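Home Robotics Evenings, Handout 3: Simulating the Switch Panel Before You Build It

By now you should have a parts list for your arm and a corner of the shared bench to bolt it to. Before anyone drills, we model the job. The task is the same one the Randum build will do for real: bring a two-finger gripper to a chosen switch on a small panel, labeled A and B down the side and 1 to 4 across the top in the part we use first.

Set the table height from your own bench. Place the panel by hand, then save the pose. 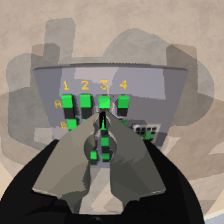 Start every approach from 80 mm above the panel and come down in steps of 8 mm. Slow down for the last 3 steps. If the fingers are open, check both tips against the neighboring switches - a clear path for one finger says nothing about the other.

Lighting matters if you plan to use a camera. Arm shadows move with the arm, and a color threshold tuned on a bright green face may fail on a shaded one. Run 30 approaches with the light moved each time and write down the misses by row and column.

Next, turn the panel on the table and repeat. Do not retype the switch positions. Store them relative to one panel corner and let the transform do the work.

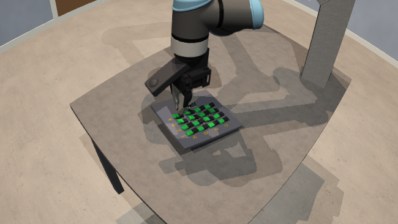 Emilian Ghiță asked on Tuesday whether the corner has to be the same one on the real panel. Yes, and mark it with tape before you mount anything.

For next time: bring your miss table and the saved pose file.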